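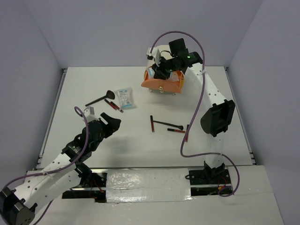 The Serken two-arm bench kit, with the right gripper holding an orange plastic tray.

September 27, 2018

Small robot kits are usually sold on what the arm can do. The brochure for the Serken bench kit gives reach, grip and speed, and leaves the table to you. After 15 sessions with one at a shared workshop in Brenddale, I think that is the wrong way to sell it, and I think buyers should say so before they pay.

The arms are good. The white links are full of small round holes, the joints are black and plain to look at, and each arm ends in a gripper. Both bolt to one aluminium rail along the near edge of the table. I like that. If the two arms are fixed to the same piece of metal, you have one thing to line up and one thing to blame.

My complaint is with the cable. It is purple, there is a lot of it, and on the right arm it goes up in a high loop, drops across the table and comes back to the base. It lies over whatever you have put out. A slim red stick near the middle of our table ended up partly under it. Serken says the slack is needed for full movement, and I accept that. But the kit costs 1000 pounds, and a few clips along the links would cost very little. The rival Ocampo kit is 600 and comes with them.

Ocampo's arms are weaker, mind you, and the one I tried in January would not hold a position for long. I would still buy the Serken. I would just like it finished.

The other matter is the set of practice tasks, which Zandarano sells separately for 300. You get a printed list and a login. You do not get any objects. Ours came out of drawers: pens, a T-shaped tool with a dark red handle, a black utensil like a spatula, a small sealed packet. They did the job as well as anything in a box would. A pen is a hard thing for a gripper to pick up from a flat white table, and most of us have too many of them already.

So my advice is to buy the arms, skip the task list and spend part of the saving on cable clips and a decent table. Ask Serken for the rail drawing before you order – it is not in the manual, and you will want the hole spacing.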